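The dish rack moved into the sink, and we love it

If you have been in the Fiven kitchen at any point since May, you will have noticed that the old dish rack is gone. It used to sit on the counter to the left of the sink, with a tray under it that never drained properly, and by lunchtime it was piled so high that you had to hold the top bowl with one hand to get a cup out with the other. Philomena Dogbe finally measured the sink one evening, found a black rack that fits down inside it, and brought it in the next morning. What a difference!

The plates now stand right in the basin, upright in the slots, and whatever drips off them goes down the drain where it belongs. There is still open basin at the right-hand end, enough to rinse a mug or fill the kettle without moving anything. And the steel drainboard on the left is a drainboard again! Several of us had honestly forgotten it was there under the old tray. It wipes down in one pass with a dry cloth, and the white counter around it stays much nicer too.

A few things we have learned in the first weeks, mostly by getting them wrong:

Plates go in on their edge, all facing the same way if you can manage it. Woo-jin Noh tried alternating them front to front and back to back, and they nested and stayed wet in the middle until the afternoon.

Leave a slot between the deep ones. The flat dinner plates can go closer together, but anything with a raised rim likes a bit of air.

Big pots don't go in the rack. Put them upside down on the drainboard and come back for them. Please do come back for them.

Knives go straight into the dishwasher or get washed and dried by hand. No knives in the sink rack, please, where somebody may reach in without looking.

Now, the dishwasher. The sink rack works so well that a few people have started washing everything by hand, and that was never the plan. It is meant for the odd plate after the machine is already running, and for the things that come out of the machine with a puddle on them. On a normal day, your lunch plate goes in the lower rack, between the tines, and your glass goes in the upper one. Pull the racks out gently, one at a time if they are both full. Scrape first. You don't need to rinse, but rice is the exception (Babatunde Okoro cleaned the filter last month and would like everyone to know about the rice).

We have also settled the unloading question, at least for now. Whoever makes the first pot of coffee opens the door and lets the steam out. Whoever makes the second one unloads. Start with the lower rack, so that water sitting on the upturned cups doesn't run down over clean plates. I have been doing it the other way my entire adult life and I am a complete convert. If a plate comes out with water still on the rim, stand it in the sink rack and move on to the next one — it will be ready to put away by the time you have finished the cups.

Speaking of plates, we have more of the plain white ones! Mercy Kioko found 33 at a restaurant clearance sale, and they stack beautifully with the ones we already had. We paid $231 for the lot, which came out of the kitchen fund, and that included a box of small bowls that nobody was expecting but everyone seems to like. The chipped ones have been retired to the balcony, under the plant pots.

Still on the wish list: a second hook for towels, a decent scrub brush with a handle, and a shelf liner for the glass cabinet. Houshang Ranjbar has offered to put up the hook if someone else chooses where it goes. Left of the sink has five votes so far, and I am one of them, but I can be talked out of it. There is a sheet of paper on the fridge for opinions.

And thank you to everybody who has been wiping the counter before going home. It is such a pleasure to come in to a clear sink and a dry drainboard in the morning, and it makes that first coffee taste better, I swear. Next time: the spice drawer, with labels.

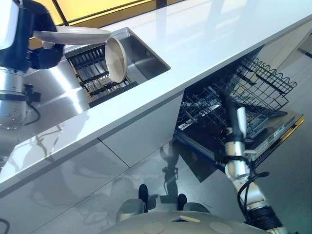 White plates at the sink, with the dishwasher open below.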